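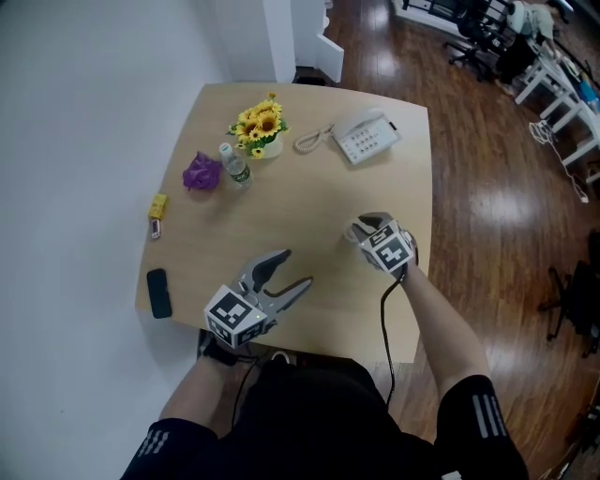 Fig. 4 – Pinces tenues à la main, cubes de marqueurs et câbles, sur la table de l'atelier.

Séance 3 : relever un geste sans bras robotisé

Le principe se résume vite. On tient une pince dans chaque main, on exécute la tâche, et la pose des pinces est calculée à partir des marqueurs imprimés sur les cubes. Les tutoriels s'arrêtent en général là. Pour un montage fait à la maison ou dans un atelier partagé comme celui de Molthorpe, il reste à peu près tout à vérifier.

Points à discuter

Les marqueurs. Un cube offre plusieurs faces, donc une pose calculable sous beaucoup d'angles. Sur le papier. Un reflet ou un poignet trop tourné suffit à faire sauter l'estimation. Regardez les courbes brutes avant tout lissage.

Les câbles. Ils descendent vers les genoux ou le sol et finissent par tirer sur la main. Le geste enregistré est alors celui d'une personne qui ménage son câble. Quelle valeur pour l'apprentissage ? Je n'ai pas vu de réponse convaincante.

Les objets. Un téléphone à cordon spiralé, une bouteille transparente, un tissu froissé : trois cas que les démonstrations du projet Lestville évitent soigneusement.

Le volume. En septembre, nous avions 661 essais pour un objectif de 800. Le chiffre ne dit rien de leur qualité – j'en aurais jeté une bonne part.

À rendre : une page sur les pertes de suivi dans vos propres essais, courbes jointes. Les taux de réussite sans protocole ne seront pas lus.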